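Pre-season walk-through, Brergate Community Hall
Kitchen, main room, back hallway, outside
Done by: Weidong Jiang
Month: May
Time in: 7:40 am. Dry, windy.

Marks: OK / FIX / WATCH / N/A. Comments where I had any.

OUTSIDE
Front steps and handrail — OK. Bottom bracket snug now.
Ramp grip strips — FIX. Two lifting at the downhill end, someone will catch a walker on them. Glue won't hold, needs screws.
Eavestroughs — WATCH. North side full of maple keys again. Downspout by the bins is running onto the path, ice problem come November.
Exterior lights — OK except parking lot side, photocell comes on at noon.
House number visible from road — OK, 591 could use paint.

ENTRY AND HALLWAY
Door closer — FIX. Slams. Adjusted a quarter turn, still slams.
Exit sign, front — OK
Exit sign, back — FIX. Lit on mains, dead on battery test. Order battery, same type as last time (label is inside the cover).
Emergency lights — OK, held for the full test.
Hallway clear full width — FIX. Stacking chairs are back in front of the electrical panel. Moved them. They need a metre clear, please, every time.
Boot trays — N/A til fall

FIRE
Extinguisher, kitchen — OK, needle in green, tag current.
Extinguisher, main room — WATCH. Needle in green but the pin seal is gone. Ask Clenen when they do the annual.
Pull station — OK, not obstructed
Smoke alarms — OK. Hallway one is chirping, put in a new 9V.
Occupant load card — FIX. Fell down behind the piano. Taped up for now, wants a proper frame.

KITCHEN
Range hood filters — FIX. Greasy. Soak overnight, the pair of them.
Propane shutoff — OK, handle turns freely.
GFCI by sink — OK, trips and resets. The one by the kettle trips but takes 2 goes to reset. Calling that a FIX.
Fridge temp — WATCH. Read 6 on the dial thermometer, should be 4 or under. Turned it down one notch, check agian after lunch.
First aid kit — FIX. No burn dressings, gloves down to one size, and somebody is keeping tea bags in it.
Knives — OK, in the block
Hot water at tap — OK. Comes hot quick, could scald a kid. Get the plumber's opinion.

MAIN ROOM
Windows — OK, all latch. Sash cord on the stage side frayed, don't prop that one open.
Stage steps — FIX. Nosing loose on the second tread. Do not leave this for the seniors' lunch.
Stage curtains — OK but no flame retardant tag that I can find. Peng may have the paperwork from when they were hung.
Piano casters — OK, locked
Radiator covers — WATCH, one rattles
Chairs — pulled 16 with bad glides. Stacked in the shed with orange tape on. Don't bring them back in.
Tables — see below

Floors and tabletops:
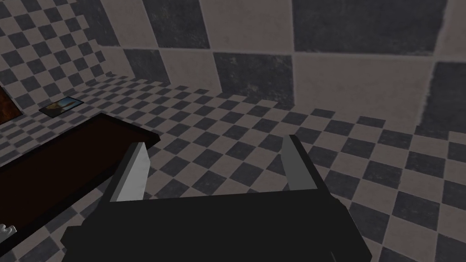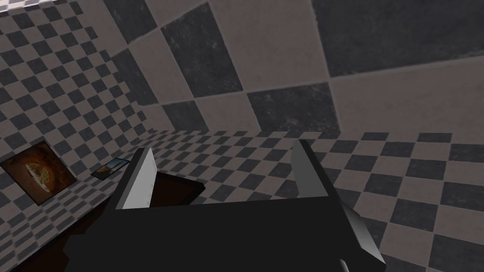
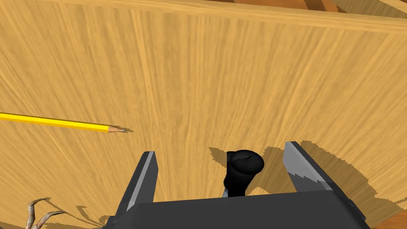

WASHROOMS
Grab bars — OK, full weight on both.
Floor drain — WATCH. Smells. Pour a jug of water down, trap has probably dried out over the winter.
Fan, accessible washroom — FIX. Hums, doesn't pull. Tissue test failed.
Door lock releases from outside with a coin — OK

TABLES, CONT'D
Folding legs — check the lock ring on every one before it gets loaded. Found more than one that looks locked and isnt.
Edges — OK, ran a rag along them, no snags.
Cleaning — damp cloth only. No bleach spray on wood, the finish goes cloudy.
Table cart — FIX, front wheel wobbles. Alon has the right size bolt at his shop.

Did not get to: attic hatch, sump pump, storage under stage (padlocked, no key on the ring).

Before first booking: stage tread, exit battery, ramp strips. Rest can wait for the work day. Receipts in the blue folder pls.

Time out: 10:15 am
W.J.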